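Sorting the washing before it goes in the machine
Yi-an Sung, October

In our flat in Brollside the washing machine stands in a very narrow place, so I learned to sort in small steps. First I put the pale things in one heap on the floor near the machine. Then I lift them one by one and shake each a little, so that no sock stays hidden in the folds.

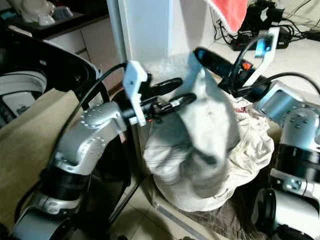

Can I wash cream and light grey cloth together?

It is fine if both were washed before and the labels allow the same temperature. New things I wash alone the first 3 times.

Trousers need more care than sheets. Empty the pockets, close the zip and turn the legs inside out. I lay them over the table while I do the rest, and I look at the seams for loose threads.

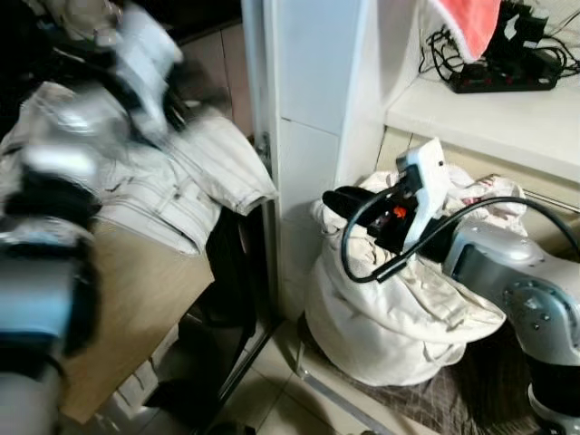 After this, weigh the load if you are not sure. My machine takes 6 kilos, but for heavy cotton I stop a little earlier. My neighbour Woo-jin Yeon fills his to the top, and his towels come out with soap still in them. Leave a space as wide as your hand above the clothes, then close the door and choose the programme.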